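The table with two halves

In July we finally changed the table in our shared work room in Nevbridge. The old one was 80 centimeters wide, and two people could not put their elbows on it at the same time. Myrto Chrysikopoulos found this one in a shop that was closing, and we paid 211 for it, with delivery included. I was against it at first, I must say. I thought that light wood would look dirty very soon.

Now I like it very much. The strips of wood have all different shades, some like honey and some almost white. I oiled it in the evening, and by 20 minutes after the first coat the whole room smelled of nuts.

The only thing I am still learning is the joint between the two parts. Small crumbs go in there — and also pencils, if I am not careful. I clean it with an old toothbrush.

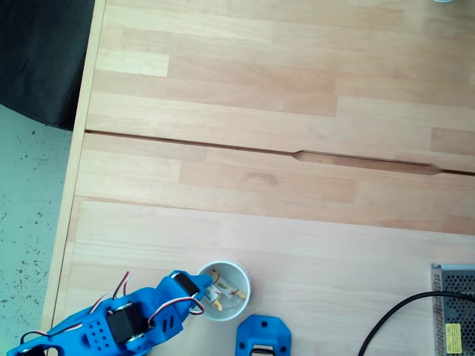 The joint, with the notch in the wood, and a white cup.

Next month I want to oil it again, this time with a thinner cloth.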